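The Cabinet on Three

The handover instructions ran to two pages. Henk Declercq read them twice at the window, then folded them into his jacket and went to find the cabinet.

It stood at the end of the desk row, below the height of the desks, pale wood veneer on the outside and the same inside. It had two doors on concealed hinges. The right door carried the lock. The lock was a plain cylinder, quarter turn, key number 53, and the key was in an envelope with Ward Bakker's initials across the flap.

Platatus had bought Grernora in August. The purchase covered the name, the lease, the client list and the contents of the floor. The contents were set out in a schedule, and the schedule was Henk's work. He had done the desks, the screens and the chairs. Storage was the last section.

He turned the key. The right door released first and the left door followed it, being held only by a magnetic catch. The hinges were sound. He noted that. The lower screws on the left door were missing and the holes were clean, so something had been fixed there and taken off again with the right tool. He noted that as well.

The schedule gave the contents as follows: ring binders, blue, Mazza account, complete. The word "complete" had been typed by Bakker and initialled by Bakker. No quantity was given.

Henk found one binder. It lay flat on the shelf with the spine to the front.

He telephoned Bakker, who had left the firm at the end of the previous week and answered on the second ring.

"There is one binder," Henk said.

"Yes."

"The schedule says binders."

"The form has it in the plural. I didn't type the form."

"You typed 'complete'."

"It is complete."

Henk opened the binder on the desk. It held an index sheet and 30 dividers. Behind the first divider was a letter from Mazza, one paragraph long, thanking Grernora for the proposal and asking for more time. Behind the second was a letter asking for more time. He went through to the end. The letters grew shorter. Some were signed by a different hand. The last was a compliments slip with nothing written on it, punched and filed in its place.

"Where is the contract?" Henk said.

"There was no contract."

"The account is valued at 500 a month."

"That was the proposal."

"Platatus paid on that figure."

"I sent a note to Hendia before the sale," Bakker said. "They did the valuation. The note should be behind the index sheet. I kept a copy of everything that went out."

Henk turned back. The note was there. It was three lines long and perfectly clear, and it bore a stamp showing that it had been received.

He asked what had been fixed to the inside of the left door.

"A list of what was in the cabinet," Bakker said. "I took it down when there was only the one thing."

Henk thanked him and ended the call. He put the index sheet back on top, squared the pages and closed the rings. He checked the lower compartment with his hand, as far as the back panel, and found it empty. The carpet tiles in front of the cabinet were level. The hinges did not need adjusting.

In the schedule he struck out the final letter of "binders". He considered the word "complete" for some time and left it as it was. Under remarks he entered: doors and lock in working order, two screws absent, see note. He wrote the date, 26/11/2018, and signed.

Then he laid the binder on the shelf again, spine to the front, and went down to ask for a larger envelope.

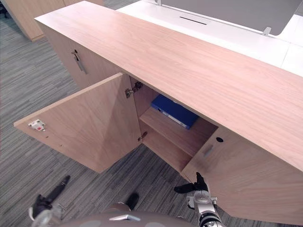
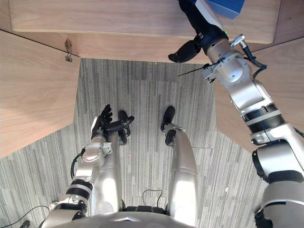
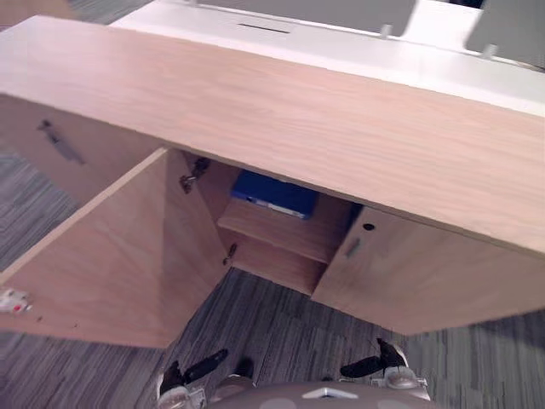
Pale wood panels and grey striped carpet.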